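Equipment planning for two-arm workcells

Equipment planning for a two-arm workcell is the process of setting the scope, cost and delivery order of the hardware before purchase. It covers the arms, grippers, mounting structure, work surface, power supply and spare parts. Layouts are commonly tested in simulation first - changes at that stage cost only labor.

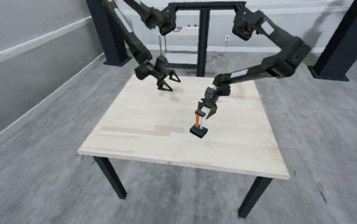 Reading time: 1 min

In a simulated layout with both arms on a shared crossbar above a wooden table, the planner can check reach to a small upright object and the clearance between each arm and nearby columns. The position of wall outlets is recorded at the same stage.

The Verar method, described by Kurniawati Sembiring, divides the budget into 3 parts: fixed structure, moving equipment and consumables. Gripper fingers are listed as consumables. Orders for the fixed structure are placed first, and arms are ordered once the floor plan is signed.

The Latuheru cell was planned over 22 weeks, with 43 line items. Cable routing was left out of the first budget and added in November.

See also: Alon mounting frame; Urotari cost sheet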